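Niditz plant Kauf weiterer Greifarme für die Geschirrsortierung
Das Technikzentrum in Skastville legt sich beim Budget fest, die Bestellung soll im Juni folgen.

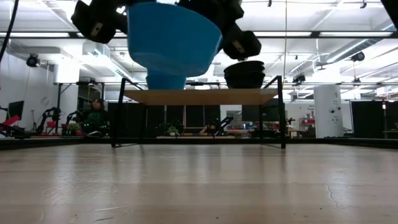 Zwei Angebote, eine Vorauswahl

2024-12-04. Der Küchendienstleister Niditz will im kommenden Jahr in Robotertechnik für seine Spülküchen investieren. Vorgesehen sind Greifarme, die Schüsseln und Schalen vom Tisch aufnehmen und nach Sorte ablegen. Erprobt wird die Aufgabe im Technikzentrum Skastville, unter anderem mit einer großen blauen Kunststoffschüssel und gestapelten schwarzen Schüsseln auf einem kleinen Tisch.

Nach Angaben des Unternehmens liegen zwei Angebote vor. Der Anbieter Saber würde die Arme samt Steuerung und Kameras liefern, die Wartung käme als eigener Vertrag hinzu. Das zweite Angebot stammt von einem Systemhaus aus Fendunley und umfasst auch den Einbau. In der Vorauswahl liegt Saber vorn. Den Ausschlag gaben die kürzere Lieferzeit und die Möglichkeit, Greiffinger einzeln nachzukaufen.

Für die erste Stufe sind 422.000 Euro eingeplant. Davon entfallen 300.000 Euro auf die Geräte, der Rest auf Umbauten, Schulung und Ersatzteile. Die Mittel für eine zweite Stufe sind noch nicht freigegeben. Über sie wird erst entschieden, wenn der Betrieb am Standort Fendunley angelaufen ist. Dort fallen täglich mehr als 500 Schüsseln an.

Offene Punkte bei der Ausstattung

Noch nicht geklärt ist, welche Finger bestellt werden. Gestapelte Schüsseln bieten am Rand wenig Platz zum Zufassen, bei hohen, nach unten schmaler werdenden Formen muss der Greifer weit öffnen. Niditz hat deshalb eine Liste mit 57 Geschirrteilen an beide Anbieter verschickt. Sie sollen für jedes Teil angeben, ob der Standardgreifer ausreicht oder Zubehör nötig ist, und die Mehrkosten getrennt ausweisen.

Auch die Tischhöhe steht noch aus. Die vorhandenen Arbeitstische in Fendunley sollen nach Möglichkeit bleiben, neue Untergestelle sind im Budget nicht enthalten.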